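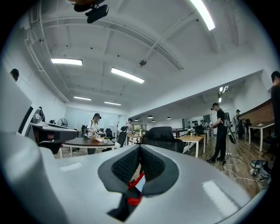

Keeping a Shared Workroom Fit to Work In

Tips from people who have lost an afternoon to looking for the tape

A big open room has one great advantage, which is that there is space for everything. This is also how it fills up. Give people a large table and they will treat it as a shelf with chairs. The advice below was collected over two moves and one very bad January, and most of it costs nothing.

Tables

Decide which table is for paper and which is for making a mess. Write it down somewhere, or you will be picking sawdust out of the invoices until spring. An oval table is better for paper and talking. A long one is better for laying things out in the order you need them, and it has two ends, so two people can ignore each other in comfort.

Clear the paper table at the end of every day, even if "clear" means one pile with a weight on it. Beryl Dobson swears by a shallow tray with a date on the front. Anything still in it after 7 days goes back to whoever left it, on their keyboard, where it can't be missed.

One plant or one cup of pens per table. A second one invites a third, and by summer you are watering stationery.

Wooden tops

Wipe with a cloth you have wrung out hard, then go over it with a dry one. Drinks go on something. We tried cork, felt and the back of an old Steyn catalog, and the catalog did as well as any of them. For a pale ring that is already there, rub in a little plain mayonnaise, leave it 40 minutes, and wipe it off. You will feel foolish and it will smell like lunch. Try it on the underside first, and skip it if the top is bare, unfinished wood.

Little bottles of glue, oil and cleaner should live on a saucer or a jar lid. They all dribble. The ones that say they don't dribble are saving it up.

Chairs

Push them in. I know. But a big swivel chair left in the walkway is the size of a small cow and moves when you lean on it.

Mesh seats collect lint and crumbs, and a vacuum with the brush end lifts most of it. Turn the chair over once a season and cut the hair and thread off the wheels with nail scissors. If it still drags, the wheels on most office chairs pull straight out, with swearing. Put a drop of dry lubricant on the stem before you push them back. Marloes Visser did ours with salad oil once and we tracked it all the way to the restroom.

Fans

A standing fan belongs behind the paper table or a long way off to the side, never facing it. Unplug it before you take the cage off, wash the blades with dish soap, and let everything dry overnight. Do this before the first warm day. If you do it after, the fan will do the dusting for you, all over everyone.

Lights

High ceilings make for dim corners and long ladders. When one tube goes, check the age of the rest and change them together if they went in together. Hanging lamps want a dry duster on a pole, with the power off and the bulbs cool. Start at the far end of the row and work toward the door.

Bags and coats

Hooks by the door, lower than you think. Pascual Ledesma put ours where he could reach them comfortably, and he is very tall, so for a year the rest of us hung our coats on chairs.

Back wall shelves

Heavy things low, ugly things lower. Label the front edge of the shelf and leave the box alone, as boxes wander. Anything with a cord gets the cord tied to it. Spare cords with no owner go in one bin, and when the lid won't shut, somebody has to sit down and go through it. Josiane Gilbert has the next turn.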